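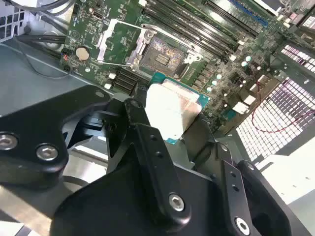

1/ Is the Luleck gripper kit worth it for a repair bench?

I run a small shop that refurbishes old workstations, and Esine has been after me to try their Luleck kit since November. Two fingers, a wrist camera, and a web page full of promises about "hands-free CPU service." I said I'd look at it and write down what I saw. They aren't paying me, and the kit goes back when I'm done.

2/ Price first. The kit is 900. Without the wrist camera it's 635, and I can't see why you'd buy it that way, given that the camera is the best part. Neither price includes an arm. You have to scroll a long way down the page to learn that.

3/ I picked CPU work on purpose. Anybody's gripper can move a block of foam from one bin to another. An LGA socket is a field of tiny pins that bend if you look at them wrong, and a bent pin on an old board usually means the board is scrap. If a vendor wants my money for this job, that's the job I want to watch.

4/ The grip itself is decent. The fingers take the chip by its sides and leave most of the metal lid clear, so you can still read the print. My complaint is bulk. Those black plates take up a lot of room inside a case, and this is a full-size workstation. I would not want to try it in a small form factor machine with a cooler bracket in the way.

5/ Hovering over a socket is also the easy half. The hard half is setting the chip down flat, letting go without dragging it, and closing the load plate. The brochure has one line on release and zero on the lever. I asked Elie Bitar at Esine who closes the lever. He said "the operator." So, me.
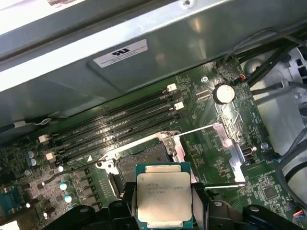
Xeon E5 in the fingers, socket open, all four memory slots empty.

6/ Their sales sheet says 50 placements without a bent pin. Fine, but on what board? Same board all 50 times? Was the case bolted down? Elie is going to find out. I've asked for the raw log and will post it if it comes.

7/ People keep asking how it compares to the Stalix. I've only handled the Stalix at a friend's shop. Slimmer fingers, worse software, and the manual reads like it was translated twice. Darwish makes a vacuum pickup that I'd like to try next, if they ever answer email.

8/ Where I am right now: I wouldn't buy it for a bench like mine. If you swap the same chip in the same case all day long, ask for a loaner and bring your own dead boards. Don't let them pick the board.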